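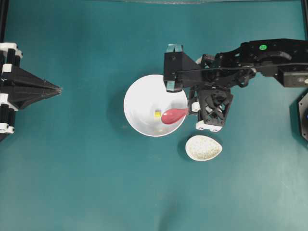

June 25, 2022. I have now read all 108 pages of the Fusico booklet on small measures and I remain unpersuaded. Its whole case is that people spill things when they use the wrong dish, and that if you put dry grains in something small and shallow and move them by the spoonful into something wide, you will keep a tidy table for life. Well, the big white bowl is certainly wide. The pink spoon looks a bit lost in it, and the one small yellow cube beside the spoon looks more lost still. The little oval dish below, with its pale grains almost up to the rim, is the shape the booklet keeps going on about, narrower at one end, supposedly for pouring. I have poured from narrow-ended dishes before. They dribble down the outside like anything else.

Chapter four says a spoon should be "a friend to the bowl", and I had to put the thing down and make tea. Then there is a page and a half on plastic against metal. Plastic is quieter, I will grant them that. A metal spoon on a glazed bowl goes through my head before nine in the morning. But quieter is not the same as tidier, and the booklet slides from one to the other as if I wouldn't notice.

Tried it at home after lunch with the lentils. The Breathnach scales said 438 grams when I started and I wrote that on the back of an envelope. One level spoonful at a time, no hurrying, no tipping. It took most of a radio play. At the end there were lentils under the toaster, and I had been nowhere near the toaster. I weighed what was in the bowl, didn't like the answer, and weighed it again on the other side of the scales where it is usually kinder. I have lost the envelope.

My own view, for what it's worth in a diary, is that the dish has very little to do with it. The table matters more. On my pine one, anything beige vanishes the second it lands and turns up later in a sock. A plain dark or coloured top would show every grain, and you would pick them up as you went. So the only part of this business that interests me is the green.

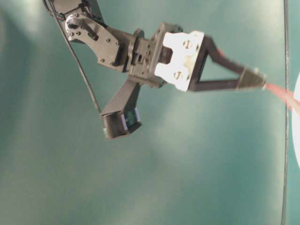

The green top, with the paler patch across the middle.

A good colour, somewhere between teal and a school corridor. It does look patchy, though I think the light is doing most of that. Zinis sell a paint close to it. I went as far as looking up the price, and they want £87 for a tin, for which I would expect somebody to come round and put it on. The leaflet says "wipe-clean from day one". I painted the bathroom shelf last November with something that was also wipe-clean from day one and the soap dish is still stuck to it.

Cheaper idea: a matt oilcloth from the market. Against that, oilcloth creases, and grains sit in creases. Could iron it from the back under a towel. Could also leave the table alone and stop buying lentils.

Vendodon have written again to ask whether I want the matching set, three bowls and six small dishes, in white. I do not. I have a cupboard that won't shut because of the last matching set. I did read the letter twice, mind.

Will give the method one more go tomorrow with barley, which is bigger and ought to behave. Must move the toaster first. Supper was toast, with a lentil on it.

Recent entries
The kettle that was meant to be silent
Zinis colour card, second opinion
Jam, and whether the funnel helped
Cupboard door: still no
Against egg timers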